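Sorting a Mixed Box of LEGO Bricks at Your Desk

A box of 426 loose bricks takes one evening to sort if you set up first. The method is the same for a bigger lot. The last one I did came from a thrift store in Govivville and had 788 pieces in it.

Clear the desk and wipe it down. A light surface is best, as dark gray and black pieces show up well against it. Put your lamp on the side opposite your writing hand so your arm doesn't throw a shadow over the work.

Pour out two handfuls at a time. Pull anything that isn't a brick, such as hair ties, coins and broken bits, and throw out the trash before you go on. Turn the rest studs up. Most people start by color, but a small yellow brick is much easier to find among mixed colors than in a pile of nothing but yellow. Sort by shape first.
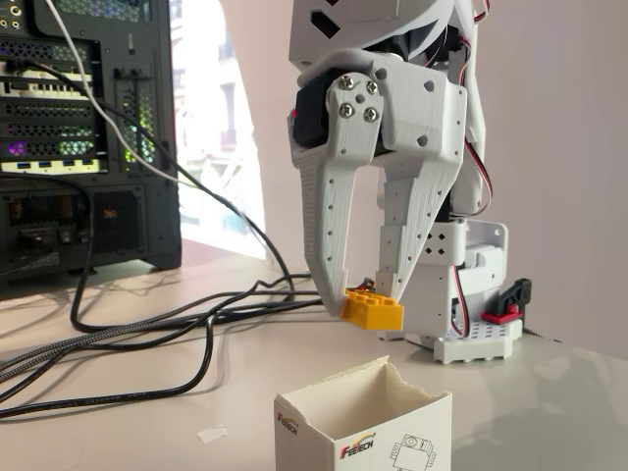
Make one pile for bricks, one for flat plates, one for slopes and one for everything else. When a pile gets wider than your hand, move it into a tray. I use the shallow Runddale trays, which stack, but muffin tins are fine.

Once the whole box is done, go back to the brick pile and split it by size. Only split by color if you have more than 80 of one size. Below that it isn't worth the extra trays.

If two plates are stuck together, slide a brick separator under one corner and lift. Don't use a knife or your teeth.

Label the front of each tray with masking tape and a marker. Keep the "everything else" tray closest to you for now. It will need a second sort after you've built a few things and know which parts you reach for.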